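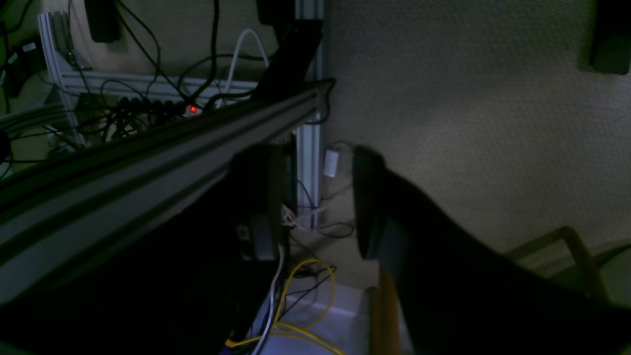 Prarnbridge shop puts two grippers head to head on laundry

PRARNBRIDGE - Two weeks in, and the folding bench at Pisumix has a front-runner. Sort of.

The small automation shop has been running padded two-finger grippers against its older bare-plate set since January, same arms, same wrist cameras, same controller. Job is cloth. Pick a corner, lift, lay it down again. Sounds easy, isn't.

Target is 2,000 grasps per set. Padded fingers are at 582 so far, bare plates at 375. The plates got a late start after a controller update had to be rolled back, so nobody is calling it yet.

"Cloth is where you find out what your fingers are worth," said Getsemaní Villaseñor, who runs the trial. "A box you can grab any old way. A shirt, you're a few millimetres off and you've got a handfull of table."

The pads came from Flornuson, a parts supplier down the road, in two batches. First batch was too stiff, she said, and slid off thin hems. Second batch is softer and has held up better on edges, worse on thick seams. The swap takes a few minutes with a hex key.

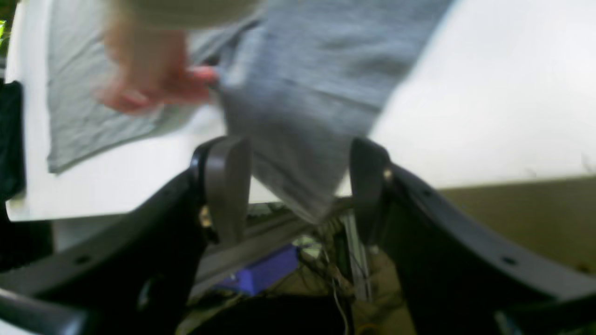

Corner picks are the main test and the one the team argues over most. A point of fabric hanging past the front of the table, like the blue-grey cloth's, is the start the padded set likes best, as the fingers can come in from either side. Flat on the table is another story. Villaseñor said both sets still miss flat corners more than she'd like and the fix may be in the approach angle, not the pads at all.

Wrist cameras are under review too. The view down between the fingers is good close in but the arm loses the far side of a bigger piece, so an overhead camera goes in next. Controller stays the same for now. "Change one thing at a time or you learn nothing," she said.

Heavier stuff came later in the run. Sweatshirt-type knits, bunched up, seams wherever they land.

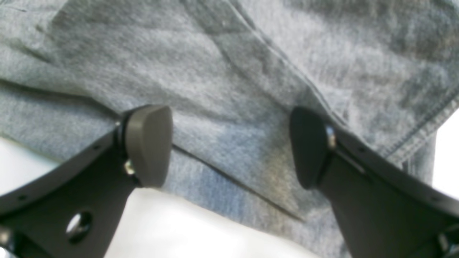 Padded fingertips up against grey knit fabric, with a stitched seam at upper right.

Pisumix is doing the work for Quaye, a linen and uniform service that wants to know wether a two-arm bench could feed its folding line. No contract past the trial. Quaye has asked for a side by side on speed, dropped pieces and pad wear, with the wear check done every 400 grasps.

Villaseñor said the padded set is slower per pick but drops less. She wouldn't give a drop rate until both sets have the full count in.

A third finger shape, narrower at the tip, is being cut now and gets its own run once the first two wrap up. Results go to Quaye first, then on the shop's site.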